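Section 6. Recording Demonstrations for the Writing Task

This section explains how to record writing examples on the two-arm Stindari station. Before you start, finish the arm check in Section 5. One recording is called an episode. A full set for this task is 84 episodes.

6.1 Prepare the table

1. Put the whiteboard in the middle of the table, where both grippers can reach it.
2. Move the other tools away from the writing area. They may stay on the table, but they must not touch the board.
3. Check that each wrist camera cable has a free loop at the elbow. Bend the arm fully one time and watch the cable.
4. Start Rendside and wait until all camera views are live.

CAUTION: Keep your hands outside the walls when the arms have power. If you must move an object, press Pause first.
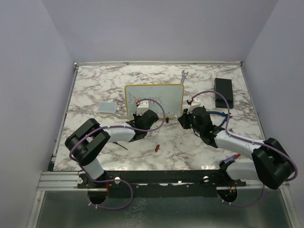 5. Choose the word list for the session. The operator reads the word from the list and must not change the spelling during the episode.
6. Give the marker to the gripper and close it slowly. The tip should stick out enough that the fingers do not rub on the board.

Note: Change the position of the board a little between episodes. If the board is always in the same place, the model learns the place and does not look at the board.

6.2 Record an episode

1. Press Record. Wait two seconds before you move the arms.
2. Write with a steady speed. Small mistakes in the letters are allowed, and you should not go back to repair them.
3. Lift the marker fully at the end of each letter that is not joined to the next.
4. When the line is complete, bring both arms back to the rest position and press Stop.
5. Give the episode a label: Good, Usable or Reject. Use Reject if the marker fell or the board moved under the pressure.

After every six episodes, open the wrist view and look at the writing near the lower border of the board. Reflections from the lamps can make thin strokes difficult to see. If a bright spot covers the letters, turn the lamp and not the camera.

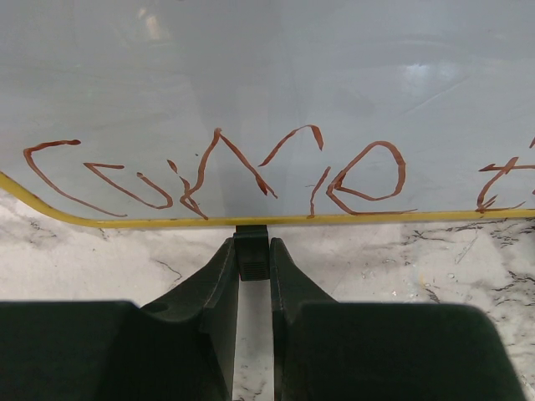 Wrist camera view. Photo: Gamard Documentation

6.3 After the session

1. Clean the board with a dry cloth. Old marks that stay on the board are acceptable if they are weak.
2. Put the cap on the marker.
3. In Rendside, select Session, then Export, and choose the Verhoeven format. The export takes about 2 minutes.
4. Compare the number of exported episodes with the number in your log. If they are different, do not delete the local copy.

Note: The automatic backup runs every Wednesday. Leave the station computer on for that night.

For problems with the export, see Section 9.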